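Reading time: 8 minutes

Section 4. Cooking eggplant in the small oven

This section is for people who have finished Section 3 (first heating of the oven) and want to cook a first real dish. We chose eggplant because it is cheap and it forgives small mistakes in time. If you did not yet do the first heating, please go back and do it. An oven that was never heated gives a smell of new metal, and eggplant takes every smell.

The instructions are written for the Fletden bench oven, but they work with any toaster oven that has a door opening downwards and one wire shelf. If your dial shows only low, medium and high, use high for roasting and medium for keeping warm.

4.1 What you need

- Long, slender eggplants, two for each person
- One flat tray that fits the oven with a finger of space on each side
- Baking paper
- Oil, salt
- A small brush or a clean piece of cloth for the oil
- A fork with long teeth
- Oven gloves, both hands
- A heatproof board, to put down the tray

Round eggplants are also possible, but then you must cut them in slices and go directly to 4.6.

4.2 Choosing the eggplants

1. Take the eggplant in your hand. It should feel heavy for its size. A light one is often dry inside and has many seeds.
2. Press the skin softly with the thumb. The skin should come back. If the mark of the thumb stays, use this eggplant today in a soup and choose another one for roasting.
3. Look at the green cap, if there is one. It should sit tight on the flesh. A brown, dry cap means the eggplant waited a long time in the shop.
4. Choose eggplants of similar thickness. The length is less important. A thick one and a thin one on the same tray will never be ready together.

Note: Curved eggplants are good. They only need more place on the tray, so put them all in the same direction, like spoons in a drawer.

Note: If you buy from the Dundetti market, the thin ones come in on the first morning delivery and are usually gone before lunch. The stall of Papadopoulos keeps some at the back if you ask.

4.3 Preparing the oven

1. Put the oven on a flat, dry bench. Leave a free space of one hand behind it and on both sides. Nothing may stand on top of it.
2. Take out the crumb tray, empty it and put it back until it touches the end. Eggplant juice that falls on old crumbs will smoke.
3. Put the wire shelf in the middle position. In the top position the skin burns before the flesh is soft.
4. Close the door and set the oven to 200 degrees, or to high.
5. Wait until the light goes off for the first time. After this the light will go on and off many times, it is normal.

CAUTION: The glass of the door becomes very hot and it stays hot after you switch off. When the door is open it comes out over the bench at the height of a child's hands. Keep children at the other side of the kitchen.

CAUTION: Do not use the open door as a table. It is made to hold its own weight and nothing more. We had one reader who put a full tray on it and the hinge was bent. Use the heatproof board.

4.4 Preparing the eggplants

1. Wash them in cold water and dry them well with a towel. Water on the skin makes steam, and then you get a boiled taste.
2. Leave the cap on if you want to turn the eggplants by hand later. Cut it off if you want to serve them whole.
3. Make holes with the fork, four or five on each side. The fork should go through the skin and a little into the flesh. Do not forget this step. A closed eggplant can burst, and cleaning the inside of a small oven is a long job.
4. Brush with a thin coat of oil. The skin should be shiny but the oil should not drip. One teaspoon is enough for two eggplants.
5. Put salt only after roasting. Salt on the skin does nothing and falls on the tray.

Note: In older versions of this guide we said to soak the eggplants in salt water to remove the bitterness. For the long thin kind we do not do it any more. Imogen Penrose, who tests all our recipes in her own kitchen, made the dish both ways in December and could not find a difference. For big round ones she still salts the slices, and so do I.

4.5 Roasting whole

1. Cover the tray with baking paper. Fold the corners down, so that no paper can touch the heating bars.
2. Lay the eggplants on the tray with a little space between them. They must not touch each other and they must not touch the walls of the oven.
3. Put on both gloves. Open the door fully, slide the tray on the shelf and close the door without waiting. A small oven loses its heat very fast.
4. Roast for 15 minutes.
5. Open the door, pull the shelf out by one third and turn every eggplant to the other side. Use tongs. Do not use a fork here, the juice will run out.
6. Roast for 10 to 15 minutes more.
7. Test the thickest part with the point of a knife. It should go in with no resistance. If you feel something like an apple, give five minutes more and test again.
8. Switch off, take out the tray and put it on the board.
9. Let the eggplants rest for five minutes before you cut them. The steam inside can burn your fingers.

Note: The skin becomes brown and wrinkled and loses its beautiful colour. I was disappointed the first time, but it must be like this - the flesh inside is pale and soft and this is what we want.

4.6 Roasting in slices or halves

Use this way when you have less time, or when the eggplants are too long for your tray.

1. Cut the eggplant in half along its length, or in slices as thick as your small finger.
2. With halves, make shallow cuts in the flesh, first in one direction and then across. Do not cut through the skin.
3. Brush the cut side with oil. It will drink the oil at once and look dry again. Do not add more.
4. Lay the halves with the cut side up. Slices can lie on any side.
5. Roast for 18 minutes. Slices should be turned after ten minutes, halves stay as they are.
6. Put salt, and lemon if you like.

CAUTION: Too much oil is the most common reason for smoke in a small oven. If you see smoke, switch off at the wall and keep the door closed until it stops. Do not pour water.

4.7 Keeping and warming again

Roasted eggplant can stay in the fridge for three days in a closed box. Take the skin off before you put it in the box, later it is more difficult. For warming, set the oven to 150 degrees and heat on a covered tray for eight minutes. We do not recommend to freeze whole ones, they come back very watery. Mashed with a little oil they freeze well.

4.8 When something is not right

The skin is burned and the middle is hard.
The shelf was too high, or the eggplants were too thick. Move the shelf down one position and use 180 degrees.

The flesh is grey and tastes of water.
The eggplants were not dry, or too many were on the tray. Next time roast in two rounds.

One end is soft and the other is not.
The heat in small ovens is not the same everywhere, it is usually stronger at the back. When you turn the eggplants, turn also the tray, front to back.

The eggplant sticks to the paper.
There was no oil on the lower side. Wait until it is cooler and lift it with a flat spatula.

There is a bitter taste.
Mostly it comes from old eggplants with dark seeds. Cut out the part with the seeds and use the rest with yoghurt and garlic.

4.9 Cleaning after cooking

1. Pull the plug and wait until the oven is fully cool. Give it 60 minutes, with the door open if you can.
2. Wipe the inside of the glass with a wet cloth and a drop of dish soap. Dried eggplant juice is sticky, so let the wet cloth lie on it for some minutes.
3. Wash the crumb tray and the shelf in the sink. Dry them before you put them back.
4. Wipe the outside. On white ovens the brown spots near the door come off with baking soda and water. Do not use steel wool, the scratches will collect dirt.
5. Never put water on the heating bars.

4.10 A last check before the tray goes in

Eggplants have different skins, and it is useful to look at each one for a moment in good light before you make the holes. Smooth skin with a strong shine is what you want, and a single small bump on the side, like on this long purple one near the open door of the white toaster oven, is no reason to put it away. The pale, yellowish-green tip is also fine to eat. Only check such a tip with your thumb if it has brownish patches, and if you feel a soft place there, cut off the last piece. The narrow end cooks faster than the rest, so I lay it towards the door, where my oven is less hot - with your oven it may be the other way.
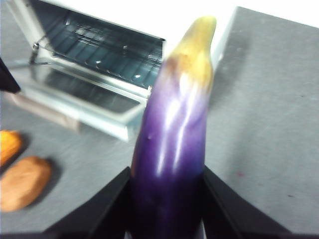

More from this guide

Section 3. First heating of the oven
Section 5. Capsicum and zucchini on one tray
Section 6. Toast, buns and frozen bread
Which trays fit the Fletden bench oven
Jotura oven gloves: how to wash them
Readers' questions, updated 26th March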